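Skerkard hard wax oil, 200 ml tin

I bought this in July for a butcher-block bench top and have used it on two more surfaces since. It goes on thin with a cloth and smells mild.
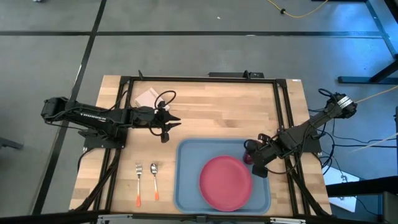
Drying time is my one complaint. The tin says overnight, but mine stayed tacky into the second evening. Color change is small. On a top made of narrow strips, pale tan next to slightly darker wood, you want an oil that leaves that difference alone, and Skerkard does. Favier turned my sample board orange.

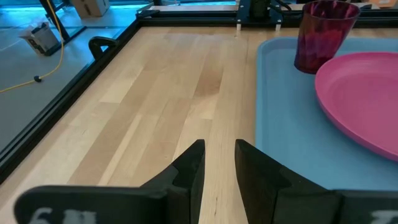 A second coat needs very little oil. Coffee rings wipe off. The lid bends easily, so pry slowly.

Four stars. Solange Coste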